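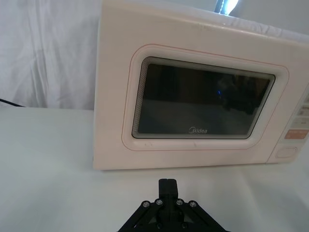 Microwave collection: frequently asked questions

Which tasks are we collecting?
Two for now: opening the door with the release button, and starting a short heating cycle from the panel. Closing the door is a separate set, run by Senga Baxter's group at Thevar, and should not be mixed in with these.

How many episodes are there so far?
811 accepted. Each operator records 20 per session and then swaps with the next person.

What counts as one episode?
One attempt at one task, from the start pose to the moment the arm is back clear of the appliance. If you miss the button and recover on the second push, keep it. If you have to reach in with your hand, discard it.

Do I move the microwave between episodes?
Yes. Shift it or turn it a little every 6 episodes. The wrist view should not always show the same part of the front. A view that loses one side of the door or the panel is fine - Rona trains on partial views as well.

Why the white cloth?
It keeps the background plain for the first round. Cluttered counters come in the second round, in November.

Do I need to smooth out the wrinkles?
No.

The glass picks up reflections. Is that a problem?
Small lights and vague shapes in the door window are acceptable. Stand back from the table if you can, but don't throw out an episode over it.

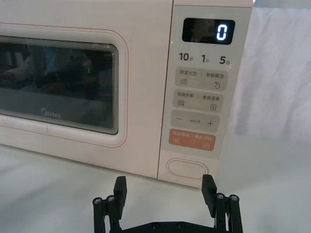 Wrist view with the fingers apart. The display reads 0.

The panel is in Chinese. What do I write in the task label?
Write the label in English and use the wording on the task sheet. The orange key at the bottom of the stack (暂停/取消 | 确认/开始) is "start" or "pause" depending on the task. The time marks are "10 seconds", "1 minute" and "5 minutes". The oval button under the keys is always "door release", never "open key".

Should the fingers be open or closed at the start?
Either. Note which one in the Drumetti form, in the field called "start grip".

Can I use a different microwave?
Ask first. Gunvor Lundgren keeps the list of approved models and will add yours once the panel labels have been entered.

Where do the files go?
Upload to Butell at the end of your session. Leave the file names as they are. If an upload stops partway, run it again - duplicates are removed overnight.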